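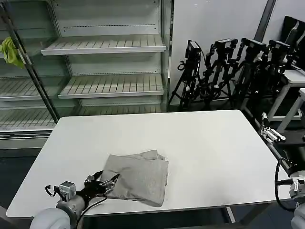
## 4. Folding cloths at the white table

Section 3 covered washing. If you skipped it, go back, because folding a dirty cloth only hides the problem until May.

1. Wipe the table and let it dry.
2. Lay one cloth flat, long side toward you. Gray knit has no right side, whatever the Rostberg leaflet claims.
3. Fold it in half, then in half again. Press the edges with your palm.
4. If a corner curls up, smooth it once. Knit curls. You will not win a second round.

**Note:** Stacks go no higher than 7 cloths. Taller ones lean, and then they visit the floor.

5. Clear the table before you start loading the display case.

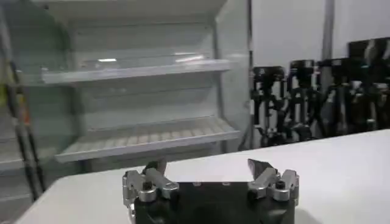 *Fig. 4-2. Table and open-front case, shelves empty.*

### Loading the Jundidska case

6. Start with the lowest shelf and work up.
7. Keep cloths behind the front lip. A cloth hanging over it will be tugged by every passing sleeve.
8. Leave a hand's width at the back of each shelf.

**Caution:** Do not use cooling while the case holds textiles. Chilled cloths impress no one, and they come out damp.

**Caution:** Never lean on a shelf to reach the one above. Plomosetti sells replacement shelves and is very cheerful about the price.

9. Check each shelf lip for lint and wipe it.

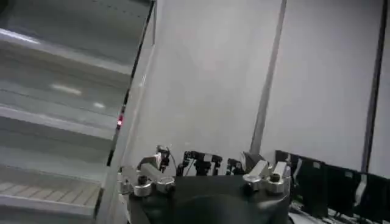 Hideaki Honda wrote in to say that step 8 is too generous, and that two fingers at the back is plenty if the stacks are square. His are square. For everyone else, step 8 stands.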